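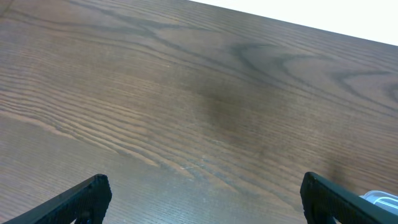 Notebook, bench 2 / July 2025

Planning entry for the second cell. The purchase request goes to Ľudovít Kováčik, and he wants the line items justified against what the pharmacy sorting task needs. Notes first, table later.

Task as written: medicine items go into a clear rectangular container on a wood tabletop. Item set is boxes of different sizes and colors, plus a small bottle. Two arms, parallel grippers, one camera per wrist and one overhead view from the head position.

Gripper fingers

Current fingers are the matte black textured ones. Jozefína Jurčo asked whether we should budget for soft pads. Quote from Lashari is 34 per pair, minimum order 40 pairs, far more than two cells will ever use. Asked them for a sample lot. Until that comes, the line stays in as "pads, TBD" with no amount.

The bottle is the argument for pads. Narrow cylinder, hard cap, smooth sides. The boxes are the argument against changing anything, because any extra pad thickness takes away opening width and the larger cartons will need it.
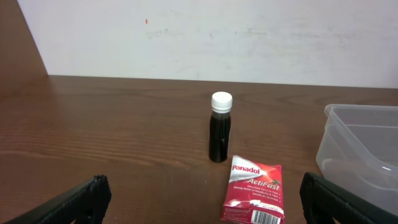 Opening width matters more to me than grip force at this stage. Plorkulex has a wider stroke gripper, but it is heavier, and I have not checked what that does to the payload margin with the wrist camera mounted. To do before the request goes in. If the margin is too small, the wider gripper comes off the list and we keep the same model on both cells. Same spares, same calibration files.

Consumables

This was missing from the March budget completely. Cartons crease. A Panadol box with a crushed top end is a different object for the vision side than a new one, and we want both kinds in the set. Proposal: buy cartons in bulk and keep two bins, new and worn. Replace from the new bin only when the printed face is damaged. Jozefína thinks a crushed corner should also count. Not settled.

Budget 200 for the year for cartons and bottles. Gonamow will sell dummy packs with blank inserts, but the print is matte and real packaging is glossy. I would sooner pay for real packaging. 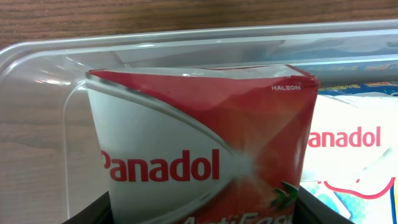
Glare belongs under the same heading as lighting, so I am moving it there. Overhead light on glossy print gives a hot spot on the front face, and the clear container adds its own reflections along the rim. Two options:

Diffuser panel over the table. Grirkanis, 481 with the frame. Fixed mount, needs ceiling anchor points.

Polarizing filters on the wrist cameras. Cheaper, but costs light, and then exposure goes up and motion blur with it.

My preference is the diffuser for cell two only, leaving cell one as it is for comparison. Ľudovít will ask why we are not doing both. Answer: the task has to work in rooms with ordinary lighting, so one uncorrected cell is useful.

Containers

Stay with clear. An opaque tray would be easier on the cameras, but the container is part of the task definition. Buy spares from one batch so the rim height stays the same. Rim height sets the lowest safe approach when an arm reaches over the side, and I don't want to retune it per tray.

Cabling

No line for this in the first draft. Add one. The cable on the left arm runs outside the forearm covers and past the gripper, with a high bend above it. For cell two I want clips at the elbow and forearm, a shorter run at the wrist, and strain relief at the base. Also a spare cable per arm — lead time on these is the longest of anything on the list.

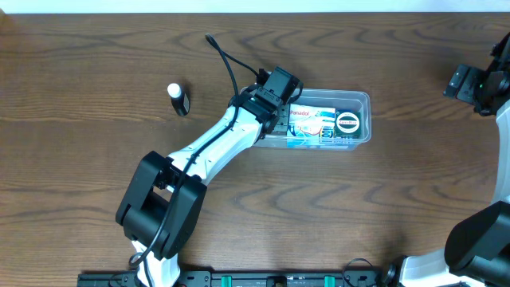 Open items before the request goes in

Payload check with the Plorkulex gripper and wrist camera (me)
Sample lot answer from Lashari (Jozefína)
Ceiling anchor points above bench 3, who approves drilling (Ľudovít)
Rule for retiring cartons (Jozefína and me)
Container spares, same batch, ask for rim height in writing
Cable lead time, confirm with supplier and put the order date on the plan

If the anchor points are refused, the diffuser needs a floor stand and the Grirkanis quote has to be redone. In that case send the rest of the request without it.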